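Nandinier brings back the two-season loafer, at a two-season price

27 Apr 2024

Nandinier says its new loafer will outlast your interest in it. The label, which built its name on sandals that were gone from stores by August, announced this week that its Poris line goes on sale in May with a replaceable sole, a choice of three leathers and a promise that the shape won't change for at least two years.

That last part is the one worth watching. Nandinier has made promises about shapes before. Its Belkadi boot was introduced as a permanent style and lasted about as long as a carton of milk. Shoppers who paid for a resoling plan on the boot were later told they could use the credit on a handbag, which is an odd way to fix a heel.

The Poris starts in black, tan and a dark green the company calls "bottle." It has a square-ish toe, a low stacked heel and a strap across the top with no coin slot. If that sounds like a loafer you already own, it probably is. The difference, according to the press notes, is that the sole is stitched and can be swapped at any Nandinier counter for $60. The shoe itself costs $200, so the math works out if you wear through a pair fairly fast and if the counter still exists when you do.

The first run is 2,000 pairs. Nandinier describes this as "considered." Last spring a run about that size was described as "exclusive," and the fall before that it was "limited." The number hasn't moved much, only the word in front of it. Small runs sell out, sold-out shoes get talked about, and the second batch tends to arrive with a higher tag.

Sizing is the other open question. The Poris will come in women's sizes only up to 11, with no half sizes above 9 and no wide fit. A spokesperson said wide fits were "under review," the same answer given for the Belkadi. For a shoe sold on comfort and on the look of menswear, it seems strange to leave out so many of the people who have been buying men's loafers for years to get the width they need.

There is some good news. The sample pair shown to press on Thursday was soft at the back of the heel, and the stitching on the sole looked even. The green is a nice green. The lining is leather all the way to the toe, where plenty of shoes at this price switch to fabric and hope you won't look.

The loafer will be sold at 27 Nandinier stores and through Doreo, the online shop that carried the label's sandals. Doreo says it will take returns on the Poris for 30 days, unworn. It would not say if the resoling offer covers shoes bought through its site. Nandinier's own page says "participating sellers" and doesn't list any.
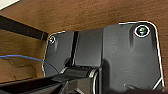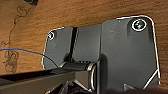
Dark gray against brown wood.

When and where

The Poris loafer goes on sale in May, in stores first and at Doreo a week later. Resoling appointments open in the fall. Nandinier has not published the terms of the plan, and buyers may want to read them before counting the new sole as part of the deal – the Belkadi terms ran to four pages, and the line about handbags was on the last one.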